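Cable Boxes: The Questions I Keep Getting

Last updated 1 May 2020

I wrote up my big cord sort back in January and the emails haven't really stopped, so I'm putting the answers in one place. If yours isn't covered, send it over and I'll add it when I get a minute.

Why cardboard? Wouldn't plastic bins last longer?

They would, and I own a few. But I keep going back to plain brown folding boxes with a hole in the side, for cords especially. I can write on them, they store flat, and if one gets chewed up I toss it in the recycling and fold another. The hole is great for hooking a finger through when the box is on a high shelf. I bought the Dakby ones first and then a pack of Flasholm, which are a bit stiffer. Either is fine!

Do you sort straight from one box into another?

Pretty much. I open the full box and an empty one side by side, lids folded all the way back so they don't flop down on my hands, and move one cord at a time. Power cables are the worst for this because the plugs catch on everything on the way out. Go slow and lift from the plug end.

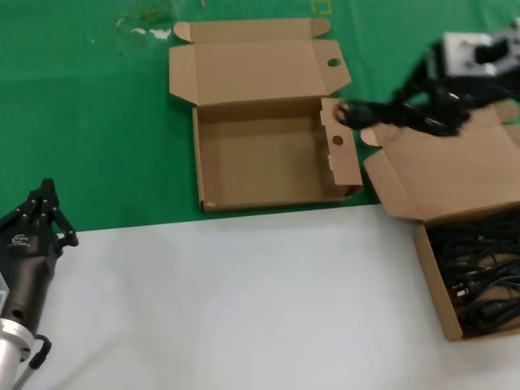 How do you fold the boxes without tearing them?

Crease every line before you tuck anything. I used to skip that and ended up with split corners. Fold it, flatten it, fold it again the other way, then build the tray first and leave the lid for last. The rounded tabs go in at an angle, and if you have to push hard something is lined up wrong.

I keep a couple of flat ones lying within reach while I work - once you start, you always need one more than you thought. A cloth on the table is worth the trouble too. Clamp it along the far edge or it will creep toward you all afternoon.

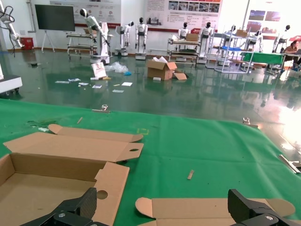 Should I coil cords or fold them?

Coil them, loosely, in circles as wide as your hand. Tight folds put stress on the same spot every time, and that's where the wire inside gives out. I use a soft hook-and-loop tie and leave the plug sticking out so I can tell what it is.

How full is too full?

If the lid won't close without leaning on it, split the box. Mine hold 18 power cords, coiled, and that's my limit. Before I had a limit I had one giant box marked "misc" and I think we all know how that went.

What do you write on the labels?

The plug type and the length, on the short end, in fat marker. Brijesh Kandpal wrote in to say he numbers his and keeps a list on his phone, which sounds lovely, but I would lose track of the list by lunch. For odd ones I add the device name, like "Enus lamp" or "Takács radio".

And the cords you can't identify?

They get their own box with a date on it. If I haven't needed anything from it in a year, it goes to the electronics recycling drop-off. Don't put cords in the curbside bin, they wrap around the sorting equipment. 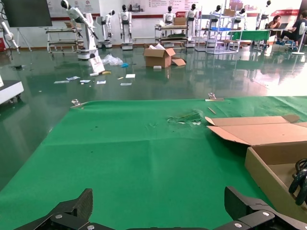

Shivam Pathak

Can I store power strips in with the cords?

I wouldn't. They're heavy and they squash everything under them. Mine stand on end in a separate box.

Is it okay to keep the boxes in a garage?

A dry one, sure, up on a shelf and off the concrete. Cardboard goes soft in a damp corner, so for a basement I'd use plastic with a lid that snaps.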